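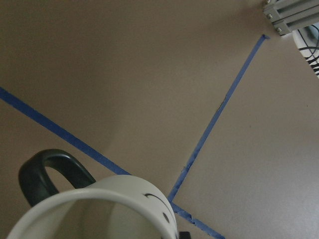
Drutitz Evening Swim — Questions

Do I need to register before I come?
Only the first time. Write to Dragica Stoyanova and she will put you on the list.

How long is one session?
It takes 60 minutes, with the warm-up included.

Can my child swim with me?
Yes, from the age of nine — but an adult must be in the same lane.

What if I miss a session?
You can use it until the end of February. We do not give money back.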